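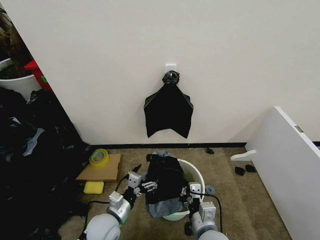

Bag cell, one Tuesday in November

Mindance sold us on the idea that this two-armed cell would pretty much look after itself. I've kept the log on it since spring, and I have my doubts. Carys Sayce did the setup work at Ollitz and let me put a few pictures up. Settings are hers, grumbling is mine.

The brochure says you can swap hands in 3 minutes. Carys has never managed it, and every swap means checking the arm zero points again before anything touches a liner.

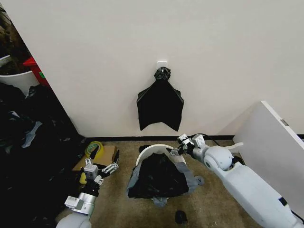

Parallel grippers on both arms, one on either side of the bin.

Grip force is the setting I trust least. The default was 200 and she has it down to 37, in whatever units the Ruddock controller uses (the manual doesn't say). Too high and thin plastic tears. Too low and it slides out, and the log still calls that a success.

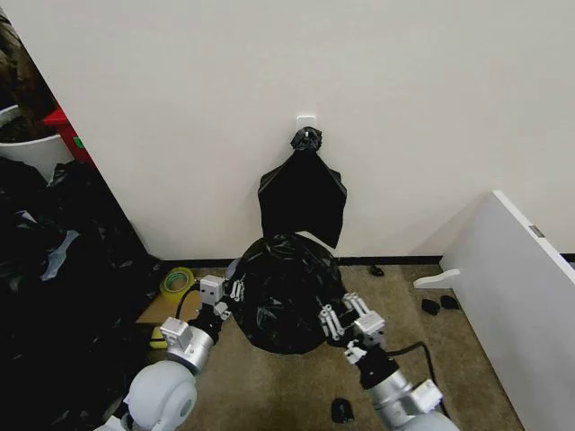

Cables are next on her list. The wrist leads need enough slack to turn but not enough to snag, and the guide gives one length for every hand. Flodstead want up to a week to answer questions about that. Our ticket is number 1829, still open.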